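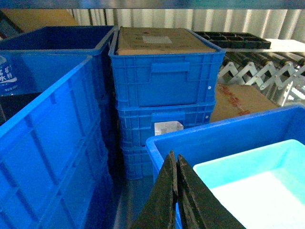 Dasisia teaching group - September minutes

Started at 2:15 with everyone except the Gronard folks, who dialed in late. I took notes again, so complain to me.

Demo count. We're at 1,000 hand-driven demos on the tote task, and Gavalas wants another 1,000 before they train again. Fine by me, but I said we need to slow down near the rims. I went through my own runs and threw out 27, mostly because I yanked the controller at the last second (guilty!). We agreed a jerky run gets redone the same day.

Where to start. Long back and forth on this one! Half of us begin with the fingers pointed down into the tote, the other half come in from the side. Agreed: mix both, and write down which one you did.

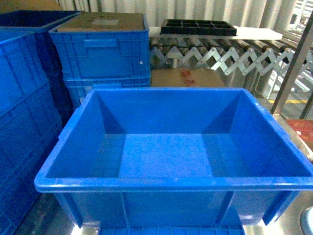
Tote station, empty blue tote in front of the roller conveyor.

Remote control lag. Gronard still feels a delay on their end when they drive from the other building. I tried it for 11 minutes and felt it too - my hand was always a bit ahead of the gripper. Gronard will send logs.

Dradholm visit. They want to try driving it themselves. Yes, but their runs go in a separate folder.

To do: me, clean up the run notes. Gavalas, new task list. Wrapped up at 3:05.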